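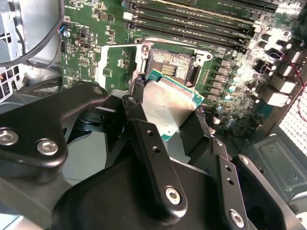 Chip over the open socket, with the load plate swung back to the left.

Swapping the processor in an old workstation

By Shona Sutcliffe
Updated 02/09/2024

I love this job! An old workstation from an office clear-out can have years of good work left in it, and a faster second-hand chip is often the cheapest way to wake it up. I did my first one in March on a machine I got from a reseller in Gramenby, and I've been hooked ever since.

These notes are for boards where the pins are in the socket and the chip has flat gold contacts underneath. If your chip has the pins on it, you want a different guide.

Before you buy

Look up your exact board and check which processors it supports. Fitting the socket is only half of it — the BIOS has to know the chip as well, and on older boards you may need to update it while the old processor is still in place. Check the power rating too, as a small cooler won't thank you for a big chip.

What you'll need

A screwdriver that fits your cooler
Thermal paste
Isopropyl alcohol and lint-free cloths
An anti-static wrist strap
A torch
Somewhere safe to put the old chip (the tray the new one came in is perfect)

Getting the old one out

Run the machine for ten minutes or so first, which softens the old paste, then shut down, pull the mains lead and hold the power button for a few seconds. Lay the case on its side and clip on your strap.

Undo the cooler screws a couple of turns each, working corner to corner. If it won't lift, twist it very gently from side to side. Please don't yank it! Unplug the fan and put the whole thing aside, paste side up.

Push the socket lever down and slightly outwards to free it from its catch, let it rise, and open the load plate all the way. Some workstation sockets have two levers, and the order you open them in is usually marked beside them. Lift the old chip straight up by its edges.

Now stop and look. Those tiny gold pins are lovely in torchlight, and they bend if you so much as brush them with a sleeve. Don't touch them, don't blow on them, and don't wave the paste about anywhere near them.

Putting the new one in

Hold the chip by the edges of the green part, metal lid upwards. Find the little triangle on one corner and match it to the mark on the socket, then check that the notches line up with the keys. Get it level just above the socket and lower it straight down. No pushing and no sliding. If it rocks, lift it out and start again.

Close the load plate and bring the lever down. It takes more force than you'd expect, and a bit of creaking is normal.

Wipe the lid and the base of the cooler with alcohol, let both dry, and put a pea-sized blob of paste in the middle of the lid. Sit the cooler on top, tighten it corner to corner, and plug the fan back in (I forgot once, and the beeping was furious).

First start

The first boot can be slow, so give it a few minutes. Go into the BIOS, check that it names the right processor and shows all your memory, and watch the temperature for a while. If some memory has gone missing, switch off, unplug and reseat the chip before you blame the sticks.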